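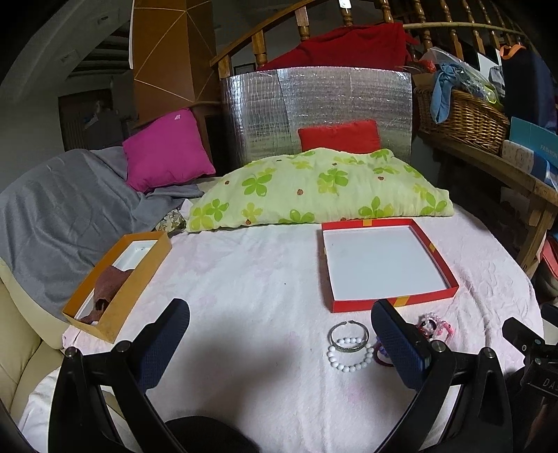
Bracelets on a pale pink sheet.

Stolen Property Register, Geltau and Janow: progress to the end of July

The register holds 2,319 theft reports, of which 1,058 have been checked against police records. Recovered goods were matched to a report in 134 cases. The Janow backlog stands at 317 and is behind plan — the Skokeck import failed twice on date formats.

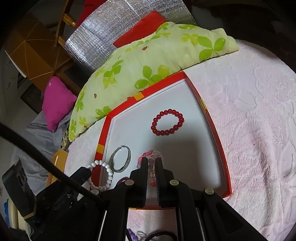
Item descriptions remain the main cause of missed matches. Older reports often say only "jewellery". Staff now enter type, colour and material on one line per piece, so the red beaded bracelet and the dark metal bangle in the tray would be two entries. Rüegg has added a field for surface pattern.

The second grant payment will cover re-entry of the Geltau burglary reports. No change to the budget is requested.

Last updated: September 26, 2019

Contact | © Stolen Property Register | Back to top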